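Recording Reach-and-Grasp Clips for the Skorkeo Arm
Partington Robotics Club, Unit 4
Maintained by Ingrid Mahmoud. Last revised 2022-02-17.

Unit 4 covers the recording of human demonstrations. The clips are used in Unit 5 to set the approach path and hand opening for the Skorkeo arm. You need a head-mounted camera, a charged battery, a memory card with free space, and one object from the approved list. Bottles, cups and small boxes are approved. Knives and glass are not.

1. Set up the camera

Tighten the head strap until the camera does not shift when you nod. Tilt the lens down so that both hands are in view when your elbows are bent. Record a short test and play it back on the laptop. If the fingertips leave the picture at full reach, tilt the lens down further and repeat. Lock the hinge screw after the last adjustment and leave it alone for the rest of the session.

2. Place the object

Stand the object on a flat surface within reach of the hand you intend to use. Floors, counters and shelves are all acceptable, and the set should include all three. Other household items may stay in view as long as they do not block the path of the hand. Dark, shiny surfaces reflect overhead lamps. Move the object or turn off a lamp if a reflection hides its outline.

3. Record

Start with both hands out of view. Say the clip number aloud, then wait 2 seconds. Bring the hands in at normal speed with the fingers open. Close the grasp, lift, hold, and set the object back down. Take the hands out of view before stopping the camera. Record 10 clips per object, changing the starting position of the hands each time. Do not change objects in the middle of a set.

4. Label

Copy the card to the Judov folder and open the clips in Skollon. Mark three points in each clip: first hand visible, first contact, and release. First contact is the earliest moment at which any finger touches the object. When the hand hides the contact point, mark the moment the object first moves and add the tag "late". Clips with no release are kept but go into the partial folder.

The July set has 667 clips, of which 199 still need the contact point marked. Take the lowest unmarked number first and enter your initials in the log before you begin.

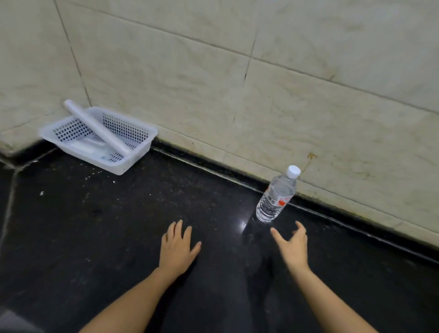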